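Every January the Dralten works opens its doors to anyone willing to wear paper shoe covers, and this year I went. Dralten makes soap — the plain kind, in bars, for hotels that don't trust you with a full-size one. The tour costs 2 dollars and lasts as long as the guide's voice holds out.

We started in the mixing hall, where a kettle the size of my first apartment turns over its contents with no sign of enthusiasm. It came from Hájek, the old machine works, and it holds 790 gallons. I wrote that down, then wondered who I was planning to tell.

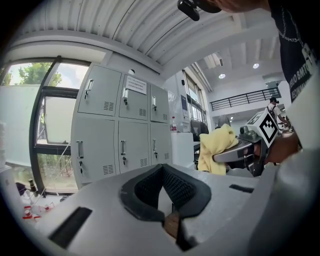 The drying tunnel was next. Bars go in soft and come out 42 minutes later, hard enough to sell. You walk beside them at the same speed, which makes for the slowest race I have ever lost. A man in our group asked if the soap was edible. The guide had clearly been asked before. 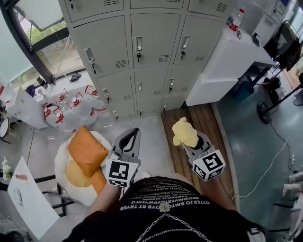 Lunch was in the staff wing, and so was the only real bottleneck of the day. The building was put up by a firm from Pasgate that seems to have loved corridors and hated chairs. I did admire the lockers, tall light-gray metal with rows of small doors, each with its own key lock and ventilation slots, like a post office for sandwiches. My own bag stayed on my shoulder and gained weight all afternoon.
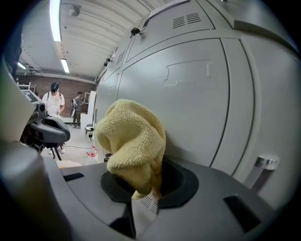 Scent is handled upstairs, under the name Trindis, and visitors get to sniff 250 little bottles if they have the stamina. I gave out somewhere in the citrus. By then my hands were slick with samples and I'd have paid good money for a towel, ideally a pale yellow microfiber one with that nubby looped texture that grabs hold of everything. I used my scarf. It still smells of lime and wet cedar.

The shop is by the exit and takes cards. Parking is free after 3, but the gate sticks.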